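I spent the better part of February bugging the folks at Vetwood to let me sit in on a setup session, and they finally said yes! So I got a chair, a very large coffee and a spot next to Sarita Nautiyal while she got the simulated version of their two-armed robot ready for its door tests.

I'd pictured a lot of typing. There was some, sure, but mostly she was fussing with where things start out. The double doors in the model open onto a room with an orange floor, a bed and a low dark cabinet, and the robot has to get a hand on each panel before it's allowed to try anything else. Sarita keeps a list of 28 starting poses, and she was going through them one at a time (she does it in sock feet, for the record). 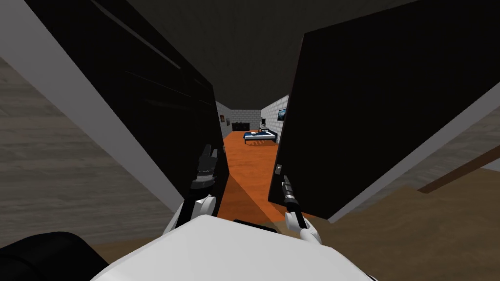 Pose 9 was the troublemaker. The wrist limits in the settings file were left over from an older arm, and the software kept refusing a turn that the new one can make just fine. Sarita fixed the numbers, saved, reloaded - and then did the whole thing again for the other side, which had the same old values. Wilma Dunbar, who wrote the original file, came over to apologize and stayed to argue about friction for a good while.

After lunch they moved on to finger alignment. With the gripper open and nothing in it, you check that both fingers sit where the model says they should, then close, then open again. Umesh Upadhyay has a script called Redosix that repeats that 600 times overnight and flags any drift.

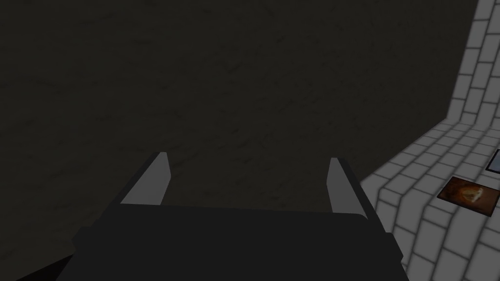

Umesh likes to run 5 cycles by hand first, which I got to do myself, badly, with Wilma calling out the keys. The full check was set to start at 6 p.m. and I had a train to catch, so I left them to it. Sarita has promised to send me the log.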